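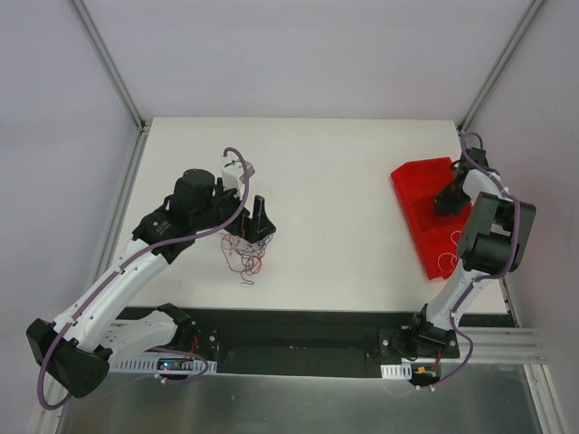
Wires at the left arm, red tray at the right. The cell at Flavberg.

House Rules for Two-Armed Cells, Second Edition

The new bench rules for two-armed cells went up in April, and by the time the tape had settled somebody had already written "define loose" next to rule 4. Fair enough. The first edition ran to 34 rules, and most of us had read the top third of the first page. Sólveig Dalsgaard has cut it to 11, which fit on one sheet in a type size meant for adults.

The wire jobs are what forced the rewrite. A block or a bottle sits where you put it. A tangle of thin wire has opinions. It hooks on a finger, it drags its friends along, and it looks a good deal like the wiring that belongs to the machine. Sigrún Vigfúsdóttir went back through the Hererlow log, all 767 entries, and found that the longest stops were mostly people working out which wire was work and which wire was robot.

So rule 1 is now about parts. Anything to be picked up goes on the tabletop or in the tray. Nothing to be picked up goes on the mounting strip, behind the bases, or on top of a cable channel "for a second." The second has been known to last until lunch.

Rule 2 covers the arm cables. Before a run, move each arm by hand, power off, through the full reach the job needs, and watch the cable the whole way. It should have enough slack at the wrist to turn and not so much that it can get between the fingers. If you need an extra clip, add the clip. Tape is for the rule sheet.

Rule 3 got the most argument. Only one arm goes into the tray at a time, and the other holds still or works outside it until the first has cleared the walls. Ragnheiður Bach thinks this is too slow and has said so in three meetings. She may be right. The rule stands until someone brings numbers, and she has been invited to bring them.

Rule 4, the one with the graffiti, says loose wire gets cleared from the table at the end of every run. For the record, "loose" means not attached to anything at either end. If you have to tug it to find out, stop and cut the power first.

The rest is mostly what you would expect: no reaching in while the arms are live, no propping things open, no changing the speed limit and forgetting to change it back. Rule 9 asks you to write down every stop, including the embarrassing ones. Signe Bundgaard reads the log and promises not to laugh where you can hear.

Rule 11 is that the sheet gets reviewed whenever a job changes. The Beaulieu cell moves to wire work next and will use this edition as is. Comments go to Sólveig Dalsgaard — in writing, please, and on your own paper.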